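Gudmont bin-picking fault

The Gudmont bin-picking fault was a recurring failure in a robotic picking cell operated at the Gudmont test hall in Cimbridge. Over several months, the cell's arm moved its gripper lower than intended and pressed the fingers into the floor or walls of the bin it was unloading. The fault damaged grippers and bins, stopped work on the cell for part of a spring, and led to changes in the way the Goel control software handled height readings. No injuries were reported.

The fault is sometimes called the "low floor" fault, after the phrase used in the first maintenance entry. It is distinct from the Zikel gripper recall, which concerned a loose fastener and affected a different group of machines.

Background

Bin picking is the task of removing loose objects one at a time from an open container. The objects lie at different angles, may touch or overlap, and may rest against a wall where a gripper has little room to close. A picking system must find an object, choose a grip, bring the fingers down on either side of it, and lift it out without striking the container.

The Gudmont cell was built to compare picking methods under repeatable conditions. It used a single arm with a two-finger Zikel gripper, a depth camera mounted over the work area, and the Goel controller, which combined the camera readings with a stored model of the bin. Plain rectangular blocks in two lengths were chosen as the test objects. They were cheap and easy to replace, and their flat faces gave the fingers a simple surface to hold. A standard test series consisted of 1,000 picks, with the blocks returned to the bin in a new arrangement whenever it was emptied.

Metal bins were introduced in the second year of the project. The plastic bins used before them had flexed under load, and the change in wall position had made results hard to compare. The metal bins were stiff and heavy, but their floors were reflective. The installation notes recommended a matte coating on the inside surfaces. The coating was left off the first set of bins, as it had been found to flake and leave residue on the gripper pads.

Discovery

The first recorded event took place in January, during an overnight series. The arm stopped shortly after 3 a.m. with a force alarm, and the morning shift found one finger bent and a new scratch in the floor of the bin. The entry in the maintenance log read "floor too low in model, reset and resumed." The finger was replaced and the series was completed later that day.

Similar stops followed. Each was treated as a separate event, and the usual response was to repeat the camera calibration. Calibration appeared to help for a time, which delayed recognition of a common cause. By the time the entries were reviewed together, 44 force alarms had been logged on the cell. Most had occurred while the arm was reaching for a block on the open floor, and a smaller group had occurred close to a side wall.

The review also found that light contact had often gone unrecorded. The force limit had been set high to prevent false alarms when two blocks were pushed together, so a finger could drag along the metal without stopping the arm. Wear on the bins had been put down to ordinary use.

Cause

The fault was traced to the way the Goel controller estimated the height of the bin floor. At the start of each cycle, the software took a depth reading of the visible floor and fitted a flat surface to it. If that surface differed from the stored model, the software moved the model to match. The feature was meant to allow for a bin that had been put back slightly out of place.

On a reflective floor, some of the camera's light bounced from the floor to a wall before returning. Points measured in this way seemed farther away than they were, and the fitted surface dropped below the real one. With many blocks in the bin, little bare metal was visible, and the software kept the stored height. As the bin emptied, more of the floor was exposed and the error grew. The fault was therefore most likely with only a few blocks left, spread out and easy to reach. Operators had regarded this as the safest part of a series. 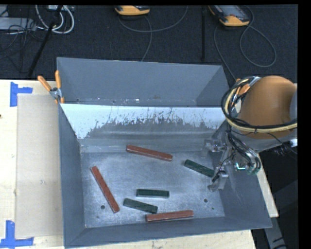 Contributing factors

Three other conditions made the fault more frequent or harder to detect.

Surface wear. Scuffed metal scatters light differently from smooth metal. As a bin aged, its floor began to return a mix of good and bad readings, and the fitted surface could shift from one cycle to the next. This explained why a fresh calibration sometimes seemed to cure the problem.

Bin position. The bins were held to the table with clamps, and operators were instructed to check them at the start of each shift. A hard press by the gripper could still move a bin by a small distance. The software treated the movement as a placement error and corrected for it, using the same faulty reading.

Cable drag. The cable bundle along the arm had been lengthened when the gripper was changed. In some positions the extra length pulled against the end of the arm, and the force sensor recorded a steady load even in free air. Operators zeroed the sensor to remove it. If this was done with the arm in an unusual position, the sensor then read low during a downward move, and contact with the floor was noticed late.

Effects

The direct damage was limited. Gripper fingers were bent or chipped, and several bins were withdrawn with deep scratches. One wrist joint was replaced as a precaution after a heavy contact near a corner.

The effect on test results was more serious. A grip made too low on a block could still succeed, and many such picks had been counted as normal. The project team marked 271 picks as doubtful and removed them from its published totals. Two comparison series were withdrawn in full and later repeated.

The fault also raised a safety question. The cell had been approved on the understanding that the force limit would stop the arm promptly after any contact with a fixed object. With the limit set high and the sensor wrongly zeroed, this could not be assured. Hand loading of the bin while the arm was powered was suspended in March, and the cell was shut down in April until the limit had been reviewed.

Response

The Goel software was revised in May. The new version accepted a change in floor height only within a narrow band, and stopped with a warning if the reading fell outside it. It also discarded depth points near a wall, where double reflections were most common. A further update let operators enter the floor height by hand after touching it with a blunt probe at low speed.

Changes were also made to the cell and its working rules:

The force limit was lowered, with a separate and higher limit used only while the fingers were closing.

The sensor could be zeroed only in a fixed rest position, which the controller checked before accepting the command.

The cable bundle was shortened and given a second support point.

Bin floors were inspected before each series, and any bin with a finger-catching scratch was taken out of use.

Every force alarm was logged with a saved depth reading, including alarms cleared without damage.

The cell returned to service in June. A confirmation run of 3,000 picks was completed without contact with the floor. Two wall contacts were recorded, both at low force, and both stopped the arm as intended.

Assessment

Opinion on the fault has differed within the project. The internal report placed most of the weight on the software, on the ground that a controller should not lower a known fixed surface on the strength of one camera reading. A later note by the maintenance group gave more weight to the handling of alarms. It observed that the log form had no field for the number of blocks remaining in the bin — the one detail that would have linked the early events.

The use of uncoated metal bins was also debated. The report advised against them for general picking work, but the Gudmont hall kept a set in service for testing depth cameras under poor conditions. Coated bins are used for all other series.

Related faults

Faults of the same general type have been recorded in other cells at Cimbridge that update a fixed model from a live reading. One cell with a clear plastic tray measured the table beneath the tray in place of the tray floor. Another, which handled parts on a polished plate, had the opposite error and stopped well above the surface, so that its gripper closed on air. Neither case caused damage, and both were corrected by fixing the surface height in the controller.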